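The purple bin has been on my list since January. It lives at the end of the hallway, and everything small that comes into the apartment and has no place of its own goes into it. Samples, refills, gifts still in the box, packets that came free with something else. When the lid stopped fitting I put the lid in a closet and kept adding.

My neighbor Ebbe Midtbø cleared out his whole storage unit over at Pellberg last winter, and he told me to start with one container and finish it before touching another. I picked the bin. I put the striped cloth on the round table first so the top wouldn't get scratched, then carried everything over.

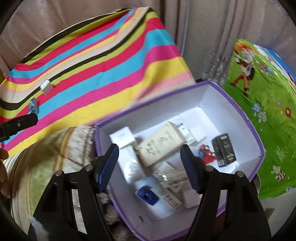

My system is simple. Boxes come out first and get read. If I know what it is and will use it, it goes to the bathroom shelf or the kitchen drawer. If I know what it is and won't use it, it goes in a paper bag for Subbarao Thampi, who collects for the swap table at Sallgate. Plastic packets wait until the end, when there is room to spread them out.

I gave myself 40 minutes and it took closer to 2 hours. Reading the boxes is the slow part. Many of mine have Chinese printing and I only know a few characters, so I end up typing things into my phone or guessing from the drawings.
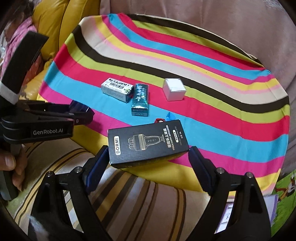 Toys were easier. My nephew is past the age for most of them, so they went straight to the swap bag unless they had a part missing. I also decided to stop saving empty gift boxes. I have kept them for years in case I needed one, and I always buy a new one anyway.

The bin went back to the hallway with a strip of masking tape on the front that says SMALL THINGS, CHECK IN JUNE. The next container is the drawer under the bed, mostly cables and old greeting cards. I'll start on that after I drop the bag off at Sallgate.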